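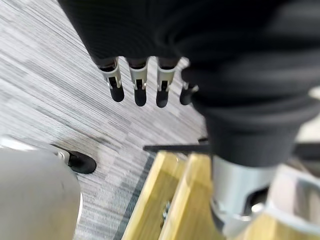
DUNMORE, 16 February 2026

**Medeck opens orders for Kuvstead, a knit cover for four-fingered robot hands**

Medeck today began taking orders for Kuvstead, a soft ribbed sleeve that pulls on over a robot hand and forearm and leaves the fingertips free. The cover keeps dust, lint and stray threads away from the wrist cables and the back of the hand, and it comes off for washing without a single tool.

The company has made covers for industrial arms for years, mostly in coated fabric, and those work very well on a big arm that repeats the same few moves all day. Hands are a different job. A hand twists, spreads, folds in on itself and reaches down to the floor, and a stiff cover either fights the motors or slides up the wrist. Kuvstead is knitted instead of cut and sewn, so it has no seam across the back of the hand, and the spare length at the wrist gathers into folds that open out again when the wrist bends.

"We kept trying to get rid of those folds, and every version without them was worse!" said Jamie Mottram, who leads soft goods at Medeck. "The wrist needs somewhere to get its fabric from. Once we let the sleeve bunch up a little, the hand could turn all the way over and the cuff stayed where we put it."

The cover stops above the last finger joints. Metal segments and rubber tips stay bare, so grip is left to the fingertips the hand was built with, and the small pins and slots in the finger joints can be reached with the sleeve still on. Medeck looked at a full glove early in the project and dropped it after the first round of grasping tests, when knit over rubber proved too slippery on painted parts.

**Trial at Plillano**

Plillano, which rents and repairs wooden display furniture, has been using Kuvstead covers in its workshop since November. Its robots move between benches and carpeted floor, picking up bolts, steadying frames and handing pieces along for sanding. Sawdust was getting into the wrists, and the staff were cleaning them out at the end of every shift.

During the trial the covers logged 2,000 hours of work between them. Each one was swapped and washed once a week. Two were returned with pulled threads near the cuff, both from catching on an open bracket, and Medeck has changed the cuff as a result: it is now rounded and knitted double, with a band inside that grips the sleeve just above the wrist hardware. Plillano has the new cuff on all of its hands and is keeping them on.

"I like that people in the shop stopped asking us about it," Mottram said. "The first week we got calls every day about how to get the thing over the thumb side. So we made the opening wider, and then the calls were about ordering spares."

**What's in the box**

- 2 Kuvstead sleeves, one to wear and one to wash
- 4 finger bands, which hold the knit in place below the knuckles
- A mesh wash bag
- A printed fitting guide

Sleeves come in black, in one length, for four-fingered hands with a cylindrical wrist. A set costs $84, and spare finger bands are sold separately. Machine wash cold, dry flat, and let the sleeve dry completely before it goes back on the robot.

Kuvstead is a dust cover. It isn't rated for liquids, welding spatter or food contact, and it shouldn't be used on hands that rely on vents along the forearm for cooling. Customers who aren't sure about their hardware can send Medeck a drawing of the wrist and will get an answer before they order.

A version for five-fingered hands is being knitted now. Medeck is looking for workshops willing to try it, especially ones with a lot of dust.

**About Medeck**

Medeck designs and makes fabric covers for robots at its mill in Dunmore. Sample sleeves and fitting help are available through the Medeck sales desk.

**Press contact:** Jamie Mottram, Medeck, Dunmore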